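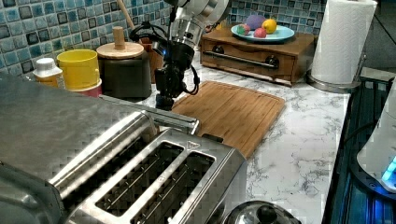
**Melwood, 6 August 2024** — The firm Foneo lässt seit Februar einen Roboterarm in einer Übungsküche anlernen. Das hat die Projektleiterin Solange Holanda gestern mitgeteilt.

Der Arm wird dabei nicht programmiert im klassischen Sinn. Eine Person steuert ihn aus dem Nebenraum mit einem Handgerät und macht jede Aufgabe so oft vor, bis genug Aufnahmen vorhanden sind. Bis jetzt sind es 3.000 Durchgänge, verteilt auf 67 Aufgaben. Gearbeitet wird auf einer normalen Arbeitsplatte mit Toaster, Schneidebrett und Spielzeugobst auf einem hellblauen Teller.

Am meisten Mühe macht nach den Worten von Holanda der Toaster. »Ein Mensch drückt einfach, und er spürt, wann es genug ist. Über die Fernsteuerung muss man das zuerst lernen«, sagte sie. Neue Bediener üben deshalb 12 Stunden, bevor ihre Aufnahmen zählen.

Die Software für die Steuerung kommt von der Firma Koletti. Im Herbst soll eine zweite Küche dazukommen — mit anderen Geräten und einem Herd von Teixeira. Über die Kosten wollte Foneo keine Angaben machen.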